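Declan Furnival makes me tea before he'll let me switch the recorder on. He's been collecting secondhand dinnerware for most of his adult life, and he's got opinions about mugs too, so I get handed three to choose from. I pick the brown one. "Good," he says, and off we go!

I wanted to know how it started. "With soup," he says. "I'd just moved into my first apartment and I owned one saucepan. I was eating out of the lid." A neighbor on Sheehan Street was clearing out her kitchen and gave him a box of bowls, and by September he was driving to yard sales every Sunday (he still does, leaving the house at 6 in the morning with a thermos and a roll of old towels).

These days there are 1,426 pieces in the house. I know because he keeps a notebook, and he read me the last entry with real pride. It was 1,621 at one point, before his sister got married and he let her guests walk off with whatever they'd eaten from. "I thought I'd mind more," he says. "I minded about the gravy boat."

What surprised me is how little he cares about sets. He'd take one odd plate over a full boxed service any day. "Matching is for restaurants. At home you want to argue over who gets the green bowl." He and his two brothers did exactly that as kids, apparently, and the loser had to dry up.

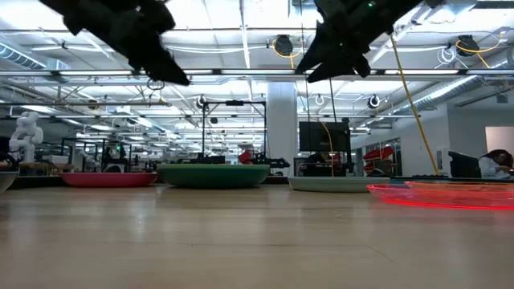
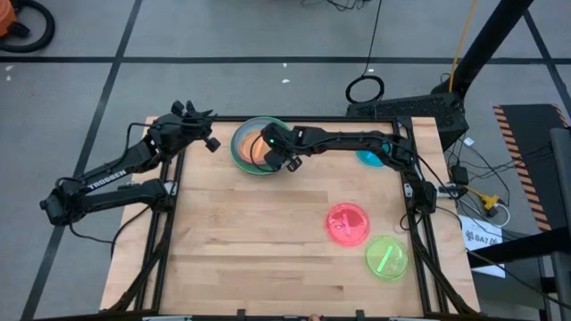 I asked what people get wrong when they start buying, and he had to put his tea down for this one. "They're scared of using it. They get a nice plate home and it goes on a wall. Then they eat toast off a paper towel!" His own rule is that anything he buys has to hold a dinner within the week. If it chips, it chips, and then it goes under a plant.

He's loyal to a few lesser-known names. Fenditz, mostly, for the heavy pasta bowls, and he'll go a long way for an early Atier platter. He once drove 42 miles for one and found the seller had already dropped it. "She gave me both halves. I've still got them. I don't glue, I'm terrible with glue."

Does he ever think about stopping? He looks at the cupboards for a while. "My wife asked me that on Tuesday," he says, and then he gets up to show me a butter dish.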